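Chapter 3
Teaching a Task by Demonstration

Objectives

After studying this chapter, the student should be able to:
Distinguish hand guiding from remote control as methods of demonstration.
Identify the signals recorded during a demonstration.
Prepare a work cell and an operator for a recording session.
Judge whether a recorded demonstration is fit for use in training.

3.1 Introduction

Chapter 2 treated the robot as a machine that follows a written program. Every position was entered in advance, and every part was assumed to arrive where the program expected it. Many tasks do not meet that assumption. Picking mixed objects out of a bin is the usual case: the items differ in shape and stiffness, they lean on one another, and they shift when touched. A program that covers each arrangement is very long and is seldom finished.

Teaching by demonstration takes another route. A person performs the task through the robot, the system records what was done, and a control policy is later fitted to the recordings. The person supplies judgment about where to grip and when to let go. The robot supplies a record of joint positions, gripper commands and camera views, all stamped with a common clock.

Two methods are in general use. In hand guiding, also called kinesthetic teaching, the operator holds the arm and moves it directly while the motors offset its weight. In remote control, or teleoperation, the operator stands clear of the arm and moves a separate input device. Hand guiding gives the operator a direct sense of contact, but the operator's hands and body may block the cameras. Remote control keeps the view clear and is preferred for large arms, at the cost of some feeling for force.

The bin-picking cell used throughout this chapter is arranged around an open metal bin on a wooden work surface. The arm reaches in from one side, and the objects differ enough in shape and color to call for different grips.

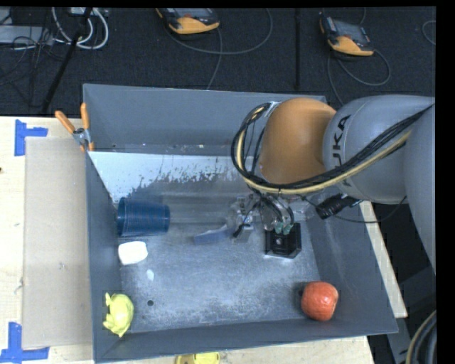

3.2 The Aranda Exercises

The worked problems in this chapter draw on the Aranda exercises, a course of bin-picking lessons prepared by Aurelio Mateos for the training center at Rerodside. The full set holds 461 demonstrations, recorded by two operators. Students will use a smaller portion in the laboratory periods.

Each demonstration begins with the arm at its home position and ends when the chosen object has been released at the target. Failed grasps are kept and labeled. A recording is discarded only if the clock signal is lost or a person enters the cell.

Before recording, the operator shall check the emergency stop, confirm the speed limit, and complete one practice pick. The practice pick is not saved.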